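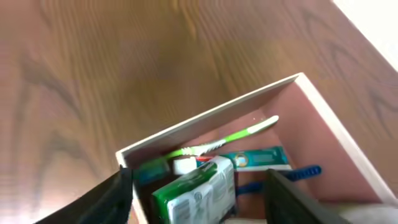 Joelle Karam reckons I should have put the shopping list at the top, as people open this file standing in the chemist's with a basket over one arm and haven't the patience for my rambling. Fair enough, Joelle, so the list comes first now!

## What goes in a wash box

- toothbrush
- toothpaste, in its carton or out of it
- bar of soap, 100g is plenty
- disposable razor
- shampoo or mouthwash, small bottle only

The box is the square one with white sides and a pink inside. I got a stack of them in June from Carkine, the stationery place in Blackburn, and I've been filling them for the Ollness guest rooms ever since. We've got through 200 so far (there are another 100 under my stairs, if anybody's running short).

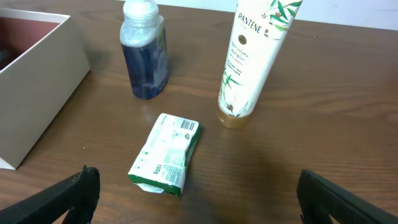

Big bottles are my weakness. I see a nice tall shampoo on offer and in the trolley it goes, then I get home and the lid won't go anywhere near shut. If it's too tall, leave it on the bathroom shelf for everyone to share and don't try laying it corner to corner. I've tried. You lose the space for the soap.

## How I pack

Long thin things first, down one side, then the toothpaste next to them, then whatever's left. Soap stays in its wrapper. Reece Marsden does it the other way about, soap first in a corner, and his look tidier than mine, so suit yourself.

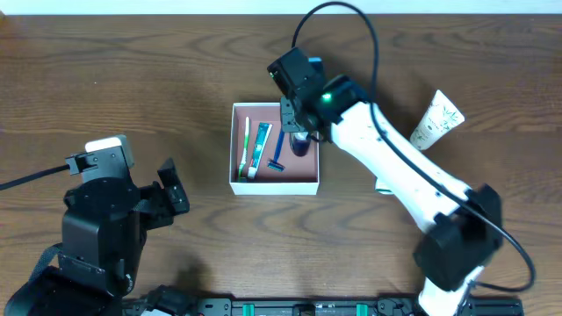 Razors want their heads all pointing the same way, away from where a hand goes in. Leave the cap on if it came with one. Little bottles go by the wall and upright if they'll stand, flat if they won't, lid screwed down as tight as you can bear.

## Still to sort

- `boxes.csv` has 785 against one delivery and I'm fairly sure that's a typing slip of mine
- labels: Dorothy Stockdale wants them on the lid, I want them on the side
- Didero haven't answered my email about refills

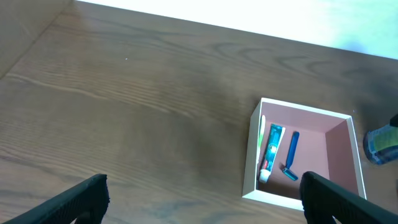 Half-full boxes are the other thing I keep being asked about. My rule is that if the basics are in, it can go out. Three things lying side by side in one of these leaves it looking perfectly decent, and the guest has room for their own comb and bits. Put a note in the sheet under `missing` so I can top it up later.

Changes to this file: just edit it, or ring me.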